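So the Drurkano runs finished at 3 in the morning and of course I was up to watch the last ones come in. If you're new around these parts, Drurkano is my side project where I train an arm in simulated kitchens and then see how badly it does in kitchens it never trained on.

The old policy got 219 out of 700 tries. The new one got 488! Same arm, same tasks, same amount of training. The only change was mixing up the finishes (cabinets, floors, walls, all of it) every time an episode resets, which I stole from a Likitz blog post and should have tried back in November.
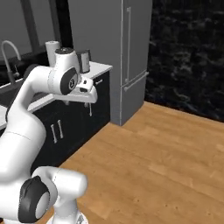
Black cabinets, dark marble, open gripper, and my favorite of the test kitchens.

I call that kitchen Widport, and it used to be a disaster. The old policy had mostly seen pale cabinets, and my guess is all that black threw off its sense of depth. It would stop short of the counter and close on air, over and over. Now it's one of the better ones, though the canister still gives it more trouble than the paper towels do.

Nuttall, the tiny galley kitchen, barely budged. I think that one is a reach problem and no amount of new paint will help, so next up I'm moving the base around at reset. Code goes up once I clean out the embarrassing comments.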